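Print this page | E-mail this to a friend

The Robot Hand That Wants To Help With The Housework

Have you ever been asked to wipe down the bathroom or the kitchen worktop? Then you already know how to do something that robot builders find really, really hard!

Think about what your hand does when you pick up a wet sponge. Your fingers curl round it. They squeeze hard enough to hold on, but not so hard that all the water shoots up your sleeve. If it starts to slip, you grip a bit tighter before you've even noticed. You can do all that while humming a song or arguing with your brother.

A robot has to be taught every single bit of it, and it needs a good hand to learn with. The one we've been finding out about is called the Dasta. It's made by a small company called Stelten, and people can hire it for their homes or workplaces to see how it gets on with everyday jobs.

Lots of robots don't have hands at all. They have a gripper, a bit like the claw in a seaside arcade machine (the one that always drops the teddy). A claw is brilliant at picking up the same box over and over again. It's not so clever with a flannel, a door handle or a slippery bar of soap. The Dasta has fingers and a thumb, so it can try things the way you would.

And the fingers are bumpy! Run your thumb over the bottom of a trainer and feel all the ridges. They help your shoe hang on to the ground. Bumps on a fingertip can do a similar job, giving a robot more to hold on with when things are smooth or shiny.
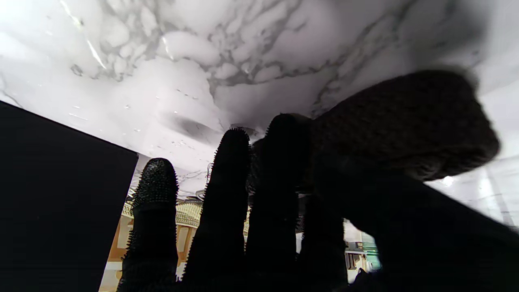 Marble is a tricky thing for a robot to work near. It's a kind of rock that started out as limestone, then got squashed and heated deep underground for a very long time. The swirly grey lines are called veins, and they come from bits of other minerals that were mixed in. You and I can tell straight away that a vein is just part of the pattern. A robot might look at the same line and wonder if it's a crack, a shadow or a smear that needs cleaning. Drops of water are even more of a puzzle because they're see-through, and they twinkle when the light catches them.

Catrin Kemeys works on the Dasta at Stelten's workshop in Foltstead. We asked her what the hardest part was.

"Knowing when you've touched something," she told us. "Shut your eyes and put one finger on the table. You can feel the exact moment it lands. We spend ages on that moment."

Go on, try it. Now try it wearing thick gloves. It's much harder, isn't it? Catrin says that's how the world feels to a lot of robots.

Is the Dasta any good, then? We think it's amazing to watch, but it is SLOW. Calum Purves, who hired one for his guest house in July, gave it 77 goes at picking up a folded cloth and kept a tally on the fridge. He says it got better as the week went on, though he could have cleaned the whole place himself in the time it took. It also needs a grown-up nearby whenever it's switched on. And it won't be tidying your bedroom this year. Sorry!

What we like best is that it doesn't mind practising. If you had to pick up the same cloth 100 times you'd be very grumpy by the end. The Dasta just has another go.

Try it yourself

Tape your thumb gently to the side of your hand (ask someone to help) and see if you can do these:

Pick up a coin from a flat table.
Squeeze out a sponge.
Turn on a tap.

Then take the tape off and do them all again. Which one was the hardest without your thumb?

Words to know

Gripper: the part of a robot that grabs things.
Joint: a place where something bends, like your knuckle.
Vein: a coloured line running through a rock.

Print this page | E-mail this to a friend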